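The water table at Wavville
July 13, 2021

Tươi Sầm has prepared tasting tables for nine years, first in a hotel and now for the small water and tea room in Purcombe which she calls Wavville. She speaks slowly and corrects herself often. I asked her first why she pays so much attention to vessels.

"Because people drink with the eyes," she said. "If I pour the same water into a glass with a stem and into a plastic cup, the guests tell me there are two waters. I have heard this maybe 700 times."

She does not like a table where everything matches. A wine glass, an orange container with a lip for pouring, a water bottle – for her these can stand side by side on plain white.

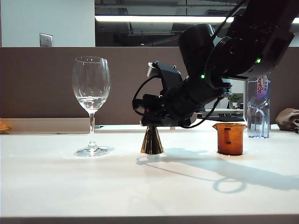

"White is strict," she went on. "On a dark table you can hide a drop. On white you see everything, so you learn to pour small. Two fingers of water is too much for tasting. I want only the bottom of the bowl to be covered."

Her first teacher, at the Iyer hotel school, made the students pour 20 glasses before breakfast and sent back each one that was too full. She remembers this without anger. "I was sent back many times," she said. "In April I visited the school and they still do it."

We talked then about metal. Many of her colleagues refuse it for water, and she understood them for a long time. She changed her opinion after a winter in Zandale, where her landlady served everything in steel.
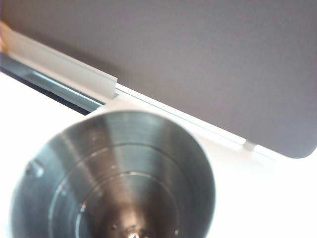 "Steel makes the mouth cold before the water comes," she explained. "Some guests love it, some put it down at once. I never argue. I only ask them to smell the cup first, when it is empty."

And how does she wash so many different things? By hand, with very little soap, and the stems last. The cloth must be changed often. "A wet cloth leaves lines," she said, "and then I have to start again."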